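Mernemville Handwritten Letters, data card
Version 7, issued May 8, 2023

Contents
The set holds 600 transcribed letters from the Paiva bequest, in 196 folders. Spelling and line breaks follow the originals. Transcripts are plain text, one file per letter.

Known gaps
Folder 12 is closed at the request of the family. Letters in pencil have more unclear readings than those in ink; such words are set in square brackets.

Contact
Shanthi Bhattacharjee, Records Office 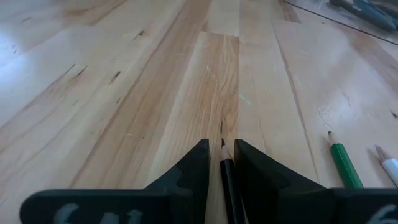
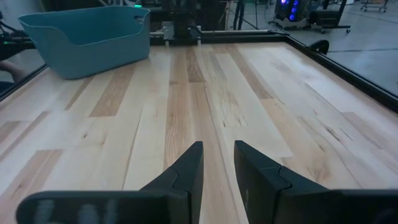 Wooden tabletop
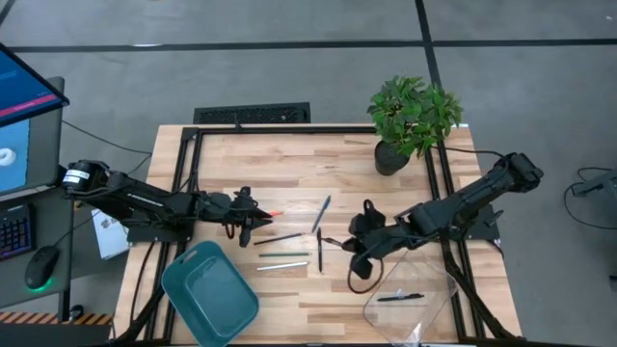 Terms of use
The transcripts may be copied for study and teaching with credit to the Records Office. Requests for more than 200 page scans must be made in writing.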